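4.3 Checking Gripper Tracking Before a Recording

This section applies to two-handed recordings made with the hand-held grippers and processed in Nakska Studio, version 2. Complete it each time the station is moved to a new room or a new table. Operators who are working at a station already approved under Section 4.1 may begin at step 4.

Note: The tracking module estimates the position of each gripper from fixed visual features in the room. Furniture, wall hangings and patterned cloth are suitable. Bare walls and large areas of glass are less so.

1. Start Nakska Studio and open the Session panel. Select the site profile. If no profile exists, select New and enter the site name as it appears on the work order (for example, Sallcombe or Drolport).

2. Connect the left gripper, then the right. Wait until both entries in the Device list read Ready. If the two entries are reversed, select Swap Sides. Do not exchange the grippers between hands to correct the list.

3. Open Calibration and select Finger Travel. Close each gripper fully, open it fully, and close it again. The software stores the two end points and uses them to compute opening width for the rest of the session.

Caution: Keep fingers and loose sleeves clear of the jaws during this step.

4. Select Build Map. Move both grippers slowly over the work surface and then toward the far side of the room. Continue until the Features counter passes 1,000. A completed map at the Sayce test station holds 3,483 features; smaller rooms will give a lower figure.

5. Select Lock Map. From this point, furniture must stay where it is — a chair moved after locking can shift the estimated path of both grippers.

6. Bring both grippers to the task objects and hold them still for the Static Check. Thin items such as chopsticks and skewers should remain in view with the jaws near them, so that the object detector can be checked at working distance.

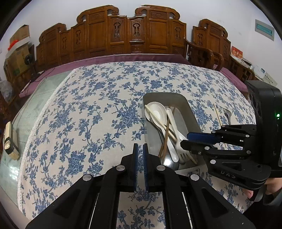
7. Review the Static Check report. Drift must be marked Pass for both sides. If the report shows code 488 (too few shared features), return to step 4 and repeat the map with slower movement.

8. Open the Labels tab and confirm the detected objects. Overlapping utensils are often merged into a single label. Select Split and mark each item by hand.

9. Select Save Profile. The Record button becomes available when the profile has been written to disk.

Note: Requests to change the drift limits are to be sent to Mared Mostyn, Perception Software. Limits may not be edited at the station.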